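Prarby says its worktops will last 40 years. Where is the proof?

2023-02-05

Kitchen firm Prarby has begun selling a range of worktops with what it calls a "40-year promise", and wants buyers to pay an extra 400 pounds for it. The small print suggests they should think hard before they do.

The promise comes as an add-on to any full kitchen order. According to the sales leaflet, it covers "staining, dulling and surface wear in normal family use". The terms, which run to 11 pages and are only sent out once a deposit has been paid, say something rather different. Lemon juice, vinegar, red wine and coffee are all left out if they have been on the surface for more than a few minutes. So is any mark near the sink. Chips at the edges are covered for the first two years only.

Buyers must also have the worktop sealed every August by a fitter from Prarby's own list. Miss one visit and the cover ends. The leaflet does not give the price of a visit, but two fitters on the list quoted us 70 pounds each. Over the full term that comes to 2,800 pounds, on top of the 400 paid at the start.

Vira Shevchuk, who ordered a kitchen from the firm last year, had her claim turned down after seven months. A ring had appeared where a bottle of cooking oil was kept.

"They asked me how long the bottle had been there," she said. "It's a kitchen. The bottle lives there. I was told that was storage and the cover was for use."

She has asked for her money back and says she has had two replies, both of them thanking her for her patience.

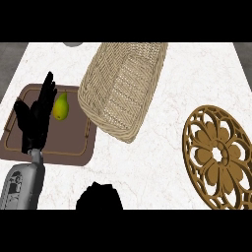
A white marble worktop with grey and reddish veining, and a brown serving tray at the left.

Prarby bases its claim on tests carried out by Stundis, a small laboratory it hired for the job. The firm's website says 2166 wipe-downs were done "with no visible change". It does not say what was wiped off, what cloth was used or who did the looking. Wipe a worktop once a day and you would pass that number in just under six years, which leaves 34 to go.

Stundis would not share the full report and said the matter was one for its client.

Xiaoqing Xu, a stone fitter with no link to the firm, was not impressed. "Marble marks. It's soft and acid eats into it," she said. "You can seal it and you should, but a sealer isn't armour. If somebody told me they could keep it like new for 40 years I'd want to see one that was 40 years old."

There is another snag. The company has traded under its present name only since 2019. Before that it was called Ovitz, and customers who bought a 15-year promise under the old name have been told to write to a separate address. Letters sent there by two readers have gone unanswered.

A spokesman for Prarby said the terms were "clear and fair" and that most customers were happy. Asked how many claims had been made and how many paid, he said the firm did not give out those figures.

The add-on can be cancelled within 14 days of the order. The full terms usually arrive in the third week.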